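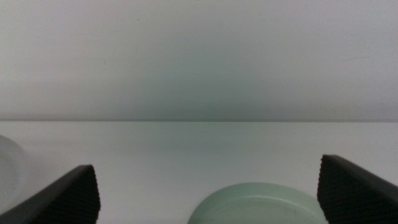

# Meet Kindar, the Robot That Stacks Plates

Stacking plates is easy for you, right? For a robot it's a big puzzle! Kindar is a kit from a company called Ketance, and your class can use it to teach a robot arm to do chores on a table.

At the end of the arm are two fingers. Each one has a pad with tiny ridges – a bit like the bottom of your sneakers – to help it grip. Near the fingers sits a small camera, so the robot can look at whatever it's reaching for.
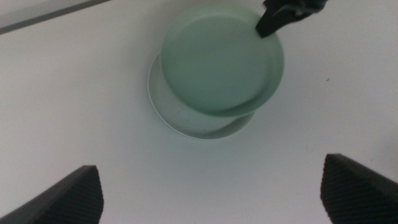 *A green plate on top of a paler one. The edges don't line up yet!*

How does Kindar learn? By practicing, just like you! Balakrishnan Nadar, who helped design the kit, says it comes with 36 practice jobs, and the plate job took his team more than 500 tries. That's a lot of plates!

The tricky part is the rim. Squeeze too high and the fingers miss it. Go too low and they bump the table.
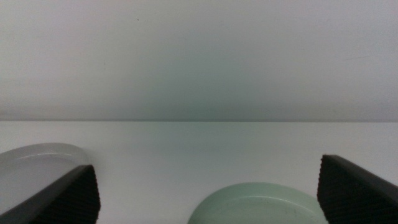 Color can be tricky too. A pale plate on a white table is hard for a camera to spot, so try a bright one first. Then switch to a white one and see how your robot does!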